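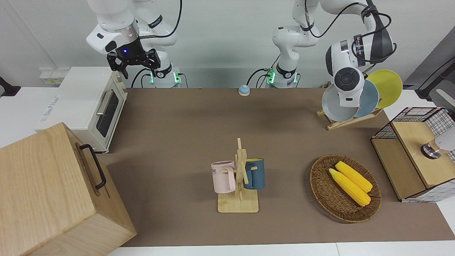

Eduard Čierny keeps telling us it frees us up for "the better parts of the job," and in May he said the same thing at the all-hands, almost word for word. So that's the line I have been hearing for five months and I'd like to know if anyone has lived through the same thing and what was on the other side of it.

I work in the staff kitchen at Plilberg. There were 10 of us when I started. We do breakfast, lunch, the coffee corner, and all the clearing up that comes with it. Management has brought in a two-armed setup from a supplier called Turen for the small jobs: mugs, plates, toaster oven, that kind of thing. My hours on paper are the same. What I do in them isn't. I used to talk to people while I put things away, and now a good part of my shift goes to setting things out so the arms can get at them, and then writing down what went wrong. The log sheet had 128 lines on it last month, and I filled in most of them. My pay grade still says kitchen assistant.

Is there a sensible way to raise this without sounding like I'm scared of a machine? I'm not. I just don't think "frees us up" is the right word for it.

Posted by mugs_and_plates, Thursday, October 13, 2022

3 replies

farkas_nightshift
Went through this at Vandale, packing side. Ask for a new job description in writing before you ask for anything else. Don't argue about whether the thing works. You will lose that one, they've already paid for it and every bad week will be called a settling-in period. What you can argue is that looking after it and keeping its records is a different job from the one you were hired to do.

Keep your own notes for a few weeks: what time you started setting up, what time you finished, what you had to leave undone. Ordinary words, no complaining in it. When I brought mine in, the supervisor had no numbers of her own to put next to them. I got a grade bump out of it -- a small one, and it took until the next budget. Two people who hadn't written anything down got told it would be looked at. It's still being looked at as far as I know.

Also find out who covers the work when the thing is switched off. If the answer is you, that should be in writing too.

Tobelle
I think people are too negative about this stuff. My cousin's warehouse has robots and everybody loves them. Change is hard but you get used to it. Maybe ask if there's training?

pantry_door
Training is worth asking about, but ask what it leads to. We were sent on 3 afternoons of it and came back to the same shifts with a certificate.

The part of your post I'd push on is the talking. Managers hear that as "she misses chatting" and stop listening. In our place it was how we found out somebody had an allergy, or that the coffee order was short for a meeting, or that the new guy hadn't eaten. None of that was ever in a job description so none of it got counted when they worked out what could be handed over. Write down a few cases like that with dates and bring them along with the setup times. I'd also ask Mr. Čierny, politely and in front of other people, to name the better parts of the job. Ours couldn't. He said he'd come back to us, and what came back was an email with a link to the supplier's page.

One more thing, check whether your head count is being held open. When people leave here they aren't replaced, so technically no jobs have been cut.

mugs_and_plates
Thank you, the notes idea I can start on Monday. Two people have left since spring and no, neither was replaced. I hadn't put those together. Tobelle, I did ask about training and was told I'm the one who'll be giving it.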